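Home | Used Cars | Service | FAQ | Contact

Frequently asked questions - Denetti Auto, used car sales

Can I drive the car before I decide?
Yes, of course. Please bring your driver's license. One test drive takes 40 minutes, and you may choose the road yourself. For a longer drive, please call us one day before.

Do you accept my old car as part of the payment?
We accept most cars which can be driven to our yard. Our buyer, Trinidad Sarmiento, looks at the car together with you and gives the price on paper. This price stays the same for four days, so you have time to compare with other dealers.
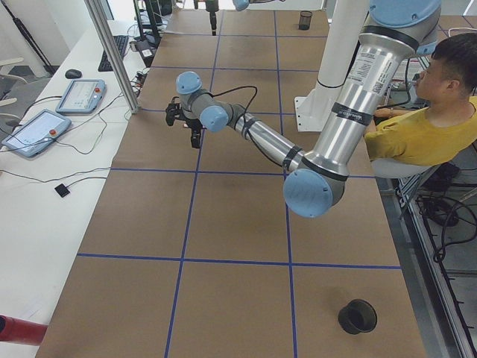 What does the warranty include?
Every car is sold with our basic warranty for engine and gearbox. It does not include tires, brake pads, wiper blades and the battery. If you want to have more parts included, you can buy the Curnier plan on the day of the sale - later it is not possible.

How many keys do I receive?
Normally you receive two keys. If the previous owner has lost one, we write this in the contract before you sign.

Can you deliver the car to my home?
Yes. Inside Bustamante the delivery is free. To Besov we ask for $29. The driver needs your signature, so please be at home.

Do I need to change to winter tires with you?
No, you can do it in any shop. If you prefer to do it with us, please reserve your time in October, before the first snow.

This website uses cookies. By continuing you agree to our cookie policy. Accept

© Denetti Auto. All rights reserved. | Contact | Back to top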